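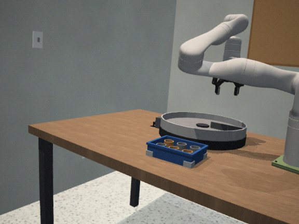 木製の天板と黒い脚のテーブル、青いトレイ

**クラーコサ**(Clarkosa)は、イストソープ(Istthorpe)の湖畔にある保養ホテルである。湯治客のための簡素な宿泊所として始まり、のちに長期滞在型の療養施設、さらに一般の宿泊施設へと用途を変えた。現在の客室数は132で、本館、東館および敷地内に点在するコテージからなる。本館の談話室と食堂は改修を経ながらも創業期の間取りをとどめており、イストソープの観光案内では町を代表する建物として扱われている。

## 名称

「クラーコサ」は、宿泊所が建てられる以前からこの岸辺の一帯を指していた土地の呼び名に由来する。語源については定説がない。療養施設だった時期の正式名称は「イストソープ湖畔療養所」であったが、町の住民は当時もクラーコサと呼び続け、郵便物の宛名にも両方の名が使われた。ホテルへの転換に際して旧来の呼び名が正式名称となった。

地元では本館だけを指して「クラーコサ」と言うことがあり、東館は「新館」と呼ばれる。ホテル側の案内では東館に統一されている。

## 立地

イストソープの中心部から湖岸沿いに南へ延びる道の終点に位置する。敷地は西側が湖に面し、東側は緩やかな斜面となって松林に続く。標高は800メートルで、冬季は積雪のため斜面上部のコテージが閉鎖される。再開は例年3月で、雪解けが遅い年には本館に近い棟から順に開けられる。

湖岸には小さな桟橋があり、かつては対岸からの定期船が発着した。道路の舗装後に定期船は廃止され、桟橋は宿泊客の散歩や釣りに使われている。

## 歴史

### 湯治宿の時代

最初の施設は、源泉の脇に建てられた平屋の木造宿舎であった。客は寝具を持参し、食事は共同の炊事場で各自が用意した。夏のあいだは宿舎に入りきらない客のために天幕が張られ、この天幕の列が、のちのコテージ群の配置の下敷きになったとされる。現在も、湖岸に並ぶコテージの間隔が斜面側のものより狭いのはこのためである。

宿舎はやがて手狭になり、二階建ての本館が建てられた。本館には食堂と浴場が設けられ、炊事場は取り壊された。平屋の宿舎はしばらく従業員の住居として残ったが、老朽化により姿を消し、跡地は中庭となっている。

### 療養所の時代

本館の完成後、経営は地元の医師らが設立した会社に移り、施設は療養所に改組された。南向きの長いベランダはこの時期に増築されたもので、患者が毛布にくるまって外気に当たるための寝椅子が並べられた。滞在は数か月に及ぶことが多く、図書室や小さな礼拝室も置かれた。

療養所では湖水での冷水浴と、松林の中を歩く日課が重んじられた。歩行路には傾斜の異なる経路が設けられ、患者は体力に応じて割り当てられた経路を歩いた。歩行路の一部は遊歩道として現存し、分岐点に立つ石の道標もそのまま残っている。

医療の中心が都市部の病院に移るにつれて入所者は減り、療養所は閉鎖された。閉鎖後の数年間、建物は夏季のみ学校の合宿所として貸し出された。図書室の蔵書の大半はこのころに散逸した。

### ホテルへの転換

合宿所としての利用が終わった後、建物は売却され、ホテルとして再開業した。新しい所有者は病室の間仕切りを取り払って客室を広げ、各室に浴室を設けた。続いて東館が建設され、宴会場と室内浴場が加わった。

東館の建設には町内で反対もあった。当初の案は本館より高い建物で、湖からの眺めを損なうと批判されたためである。設計は変更され、軒の高さを本館にそろえたうえ、斜面に沿って奥へ長い形に改められた。

### 全面改修

本館は配管の劣化を理由に一時休館し、内装を含む全面改修を受けた。改修の設計は室内装飾家のワグナー・ローシャが担当した。ローシャは、度重なる模様替えで覆われていた板張りの壁と梁を露出させ、談話室の暖炉を元の位置に戻した。改修後の本館は2018年5月18日に営業を再開した。

## 建築

本館は木造二階建て、一部に地階をもつ。湖側の正面は左右対称で、中央に切妻屋根の玄関ポーチが突き出す。外壁は下見板張りで、療養所時代には白、ホテル転換後は緑に塗られていたが、全面改修で白に復した。

ベランダは南面の全長にわたって延びる。屋根を支える柱には簡素な面取りが施されるのみで、装飾的な要素は少ない。これに対し食堂の天井は格天井で、格間ごとに湖畔の植物を描いた板がはめ込まれている。板絵の作者は伝わっていない。

東館は鉄筋コンクリート造で、外壁の上部を木板で覆っている。本館とはガラス張りの渡り廊下で結ばれる。

コテージは建てられた時期によって形が異なる。湖岸側の古いものは一間に小さな玄関がつくだけの造りで、斜面側のものは寝室と居間が分かれている。湖岸側の9棟は外観の変更が制限されており、屋根材の葺き替えにも町への届け出が必要である。

## 内装と家具

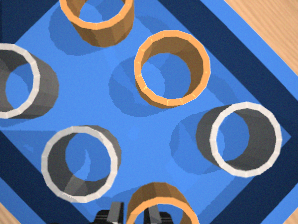 **クラーコサの談話室や食堂は、宿泊客でなくても利用できますか。**

談話室は日中に限り一般に開放されており、受付で申し出れば入室できます。食堂は昼食のみ予約制で外来客を受け入れ、朝食と夕食は宿泊客専用です。

改修後の本館の家具は、大部分がイストソープの家具工房ストルヌム(Stornum)によって製作された。同工房は創業以来、地元産の木材を使った椅子と卓を主力としており、クラーコサの食堂椅子も手がけている。食堂椅子は療養所時代に使われていたものの寸法を写し、背の角度だけを緩やかに改めたものである。

談話室に置かれた安楽椅子「マジャール」(Magyar)は、ローシャが改修に合わせて設計し、ストルヌムが製作した。低い座面と幅の広い肘掛けを特徴とし、張り地には厚手の毛織物が用いられている。張り地の色は部屋ごとに異なり、談話室では濃い赤、図書室では灰緑である。のちに一般向けにも販売されたが、市販品は肘掛けの幅がやや狭い。

客室の内装は次の方針で整えられている。

- 本館二階:板張りの壁を残し、寝台と机は造り付けとする
- 本館一階:漆喰壁とし、ベランダに面した室には療養所時代の寝椅子を修理して置く
- 東館:壁紙と絨毯を用い、家具は既製品を主とする
- コテージ:暖炉のある棟では暖炉を中心に椅子を配する

照明器具の多くは改修時の新調だが、階段室の吊り灯と図書室の卓上灯は以前からのものを配線のみ取り替えて使用している。

## 温泉

源泉は敷地の北端にあり、湯は本館地階の浴場と東館の室内浴場に引かれている。湯温が低いため加温して用いる。本館の浴場は療養所時代の石造りの浴槽を継承しており、浴槽の縁には患者が腰掛けるための段がある。浴槽は6人が同時に入る大きさで、利用は時間ごとの入れ替え制をとる。

源泉の脇には飲泉所が設けられていたが、配管の更新に伴って使用を取りやめ、現在は石造りの水盤のみが保存されている。

## 評価

改修に対する評価は分かれている。板張りの壁や暖炉の復旧は、建物の来歴を読み取りやすくしたものとして建築関係者から好意的に受け止められた。一方、ホテル転換後に加えられた緑の外壁や食堂の仕切りに親しんでいた常連客からは、特定の時代だけを選んで戻したとする批判も寄せられた。ローシャは設計の説明文で、対象としたのは療養所時代の再現ではなく、後補の材を外したときに残る骨組みを生かすことであったと述べている。

仕切りの一部は東館の廊下に移設され、宿泊客の写真や古い献立表を掲示する壁として使われている。

## 関連項目

- イストソープ
- ストルヌム
- マジャール(椅子)
- 湯治
- サナトリウム建築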